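Hanging laundry out at Rüegg

The shared drying room at Rüegg reopens in June, and the rules for it have changed a little. Each household gets one line and one clip hanger, and the room is open from 7 a.m. until 9 p.m. The old sign-up sheet had space for 13 names. The new one has 48, so there should be no need to write in the margins.

Heavy things like towels and jeans go on the lines along the back wall. Small things go on the hangers. Socks do best hung by the cuff – clips leave a mark on the toe, and a thick toe takes longer to dry if it is folded over a rail.
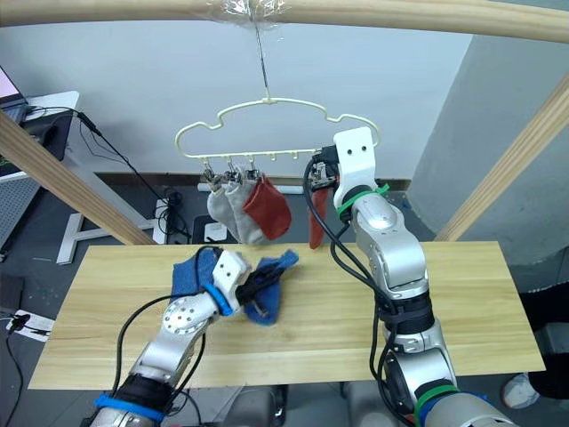
Hanne Steinarsdóttir would like the window left open overnight, even in the rain, as her wool things still smelled musty in the morning last spring.

We tried that for a week and it helped. The window now has a hook to hold it open a hand's width. Please leave the heater off while it is open.

Clips break. We bought a bag of 200 and they are in the drawer under the sink. Take what you need and put the broken ones in the tin next to it.
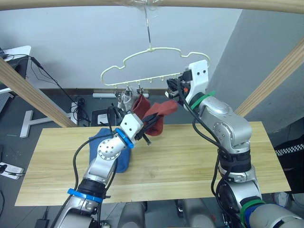
Grey and red socks on a clip hanger.

Laundry left for more than two days will be moved to the shelf by the door. It won't be folded. Single socks go in the basket below, and what is still there at the end of the month goes to the rag bag.

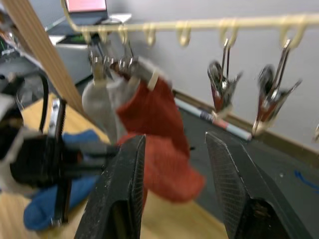
Beat Mösli asks whether two days could be three in winter, when jeans are never dry in time. We will look at that in the fall. Until then, a note pinned to your line with your name and the day you need it until is enough.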